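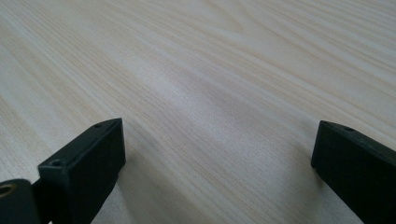 The table, cleared, with the grain running up to the right.

Tuesday. Got the table cleared before lunch. It has been covered since we moved in and I had forgotten how pale the wood is, nearly white in places, with the darker streaks up toward one corner. There's a swirl in the grain I don't remember noticing in the shop.

Most of what was on it was paper. The Verstraete invoices went in the blue folder, the Wistura catalogues went in the recycling, and I kept one page with the lamp on it that I still can't decide about. It is 615 dollars, so probably no. Found the spare key to the shed under a seed packet. Also found 21 buttons in a jar lid, which I counted while the kettle boiled and then put back in the sewing tin.

Wiped it down twice with a damp cloth and left it to dry with the window open. I was expecting a ring from the hot pot in November but I can't find one. The finish feels smooth still. The man at Talero said to oil it every winter and I haven't done it once. The tin in the laundry is 300 mL and says it is enough for one coat. I'll try it underneath first in case it changes the colour, as I like it light.

Measured for the bench after that. The one at Plosance is 900 long and would tuck under if the legs are set in far enough. Need to ring and ask. They don't put the leg spacing on the website, only the height and the length.

Rest of the day was ordinary. Two loads of washing, soup from the freezer, a walk down to the letterbox and back. My neighbour's bins were still out so I brought them in.

Ate tea at the table for the first time in weeks. The mail is going in the hall drawer from now on. Must buy felt pads for the chairs, and more dishcloths.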